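We use cookies to improve your experience on this site. By continuing to browse you accept our cookie policy.

Office Computers Should Be Retired by Condition

By Sreekumar Sundaram
9 September 2024
7 min read

Most organizations replace desktop computers by age. A machine is bought, entered in the asset register with a purchase date, and removed when that date is far enough in the past. The method is easy to administer. It is also a poor predictor of whether a given machine can still do the work assigned to it, and I think buyers should stop using it.

The fixed cycle has a reasonable origin. Depreciation schedules need a number of years, warranties run for a number of years, and budgets are approved by the year. When the three are set to the same period, the finance office and the IT office can share one spreadsheet. None of the three figures measures the hardware. Depreciation describes how a cost is spread across accounts. A warranty describes what the seller will pay for. The condition of a power supply or a hard drive is a separate quantity, and it has to be inspected.

Until last year I managed purchasing for the district offices in Undthorpe, which had 600 desktops on a single replacement date. Before that date I had 139 of them pulled for a bench check. The sample was taken across departments and included front-counter machines, which run all day, and meeting-room machines, which mostly sit idle. Both groups had the same age in the register. Wear on fans and drives differed widely between them, and the register had no field in which to record it.

The bench check is not elaborate. The cover comes off, the board and sockets are looked over, the dust is cleared, the drive's own error log is read, and the memory is tested. A technician with a checklist can process a tower while another one runs its memory test. 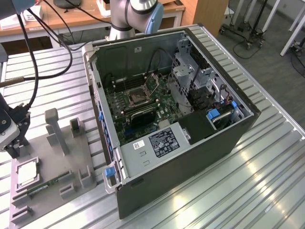
Desktop tower with the side panel removed and the processor socket open.

The usual objection is labor. Inspection costs staff hours, while replacement on a schedule costs none until delivery day. This comparison leaves out a good deal. Replacement requires imaging, data transfer, disposal paperwork, drive destruction, and the hours users lose while their settings are rebuilt. In Undthorpe those hours were charged to each department and never appeared in the IT budget, so the scheduled refresh looked cheaper than it was. Any comparison that counts inspection hours should count these as well.

A second objection is security. Operating systems lose vendor support, and a machine that cannot run a supported version must be withdrawn regardless of its physical state. I accept this without reservation. It is a rule about software eligibility, though, and it can be applied directly by checking each model against the supported list. Age is a rough substitute for that check and gets it wrong in both directions.

A third objection, heard mainly from vendors, concerns energy use. Newer processors do more work per watt. For an office desktop that spends its day on email and forms, the saving at the wall outlet is small, and a fair account would set it against the energy used to make the new unit. The proposals I received from Bendine and Grakik gave the first figure and omitted the second.

Design matters here too. Condition-based retirement works best where cases open easily and parts come out with latches and standard screws. Memory in slots can be replaced. Memory soldered to the board turns a minor fault into a write-off. Purchasing contracts rarely score this.
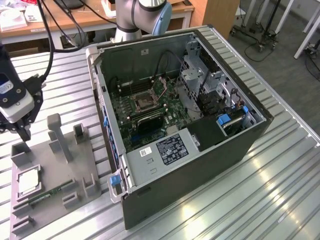 Interior of a desktop tower, with the processor socket and memory slots on the green board.

I would change 2 things in the standard contract. First, the supplier should state which parts can be replaced in the field and for how long spares will be sold. Second, the asset register should carry a condition field, updated at each inspection, and the replacement list should be drawn from that field. The Mathew register software we used allowed custom fields, so the second change required no new purchase.

There will be sites where this does not pay. A small office with no technician may do better with a fixed cycle or a lease, and a laboratory with matched equipment may need every unit changed together. Those cases should be argued individually. For a large stock of ordinary desktops, the purchase date should go back to being an accounting entry, and the replacement budget should be set in October, after the inspections are in.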